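Buy the Hand Last

Most of the comparison sheets I get sent for robot hands start with grip force. Finger count comes second, then price. I have been testing hands and arms long enough to think that order is wrong, and that a lot of labs are spending money on the wrong end of the arm.

We had three hands on loan this spring: a Jandow, a Pesonen and the older Coltley that a lot of groups still run. The sheets put the Pesonen well ahead. It closes harder and has the better fingertip sensing. On a bench, bolted to a plate, it was the best of the three by a wide margin, and I said so in my notes from the first week.

Then we put each one on the humanoid and gave it household work at a desk. Reach over, take an object, put it in a basket, go back. The ranking changed within 2 days. The Pesonen is heavy, and at full stretch the arm sagged enough that the fingers came down on the rim of the basket. The Jandow is weaker and lighter, and it got to the right place more often. A hand that arrives in the wrong spot has no use for its grip force.

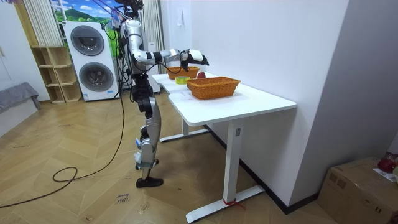 Reaching across the desk to the small basket. The larger basket is an easier target for any hand.

We logged 796 attempts before we had to send the loan units back in May. I won't print a full table, because the objects changed partway through and the early numbers don't compare fairly with the late ones. What I can say is that dropped objects were a small share of the failures. Most were misses in position, and most of those were at the far side of the desk.

The usual answer is that better control fixes this. The Usamer controller does have a payload setting, and entering the correct weight for each hand helped. It helped less than moving the robot closer to the desk. I would like to see vendors publish how far a hand of a given weight moves the fingertips off target with the arm extended, on at least two common arms. It is a simple test and takes about 2 hours.

Cables deserve a line on those sheets too. The Coltley's cable is stiff, and it pulled on the wrist whenever the arm straightened. We lost most of a Sunday to what we thought was a calibration fault.

People who work with fixed arms on heavy bases will say none of this applies to them, and they are mostly right. If your arm can carry anything you hang on it, buy the strongest hand you can afford. For a robot that stands on two legs and leans over furniture, choose the arm first, measure what it can hold steady at full reach, and shop for hands under that number.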